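Noleo garment pick-up set: slip and double-grasp faults

README, updated 9 August 2019

Welcome! This set holds 2,488 grasp attempts on clothes left on sofas and chairs, and we're thrilled to finally share it. The faults are the best bit — they taught us far more than the clean picks did.

What went wrong
In November the Traron controller began reporting a good hold whenever the fingers stopped short of fully closed. A bunched seam was enough to set it off, and so was a second item caught up with the first. The arm then lifted at full speed and dropped things. We traced it to 2 settings in the grip check, both now fixed in Claltura.

Labels
0 to 4 for hold quality, plus a "double" flag for anything that might be more than one item. Please treat that flag as a maybe!

Known gaps
Runs 4 and 7 have no finger force readings (a loose plug, sorry).
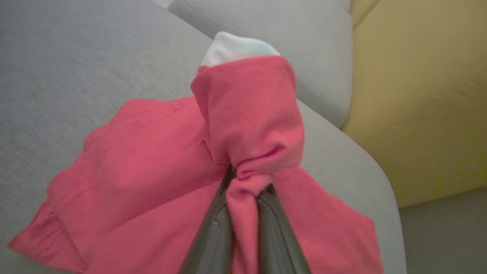 Can I train on the faulty runs?
Go ahead, but leave out the controller's own "held" signal for anything recorded before the fix.

Corrections are very welcome — send them to the Noleo list with the run number.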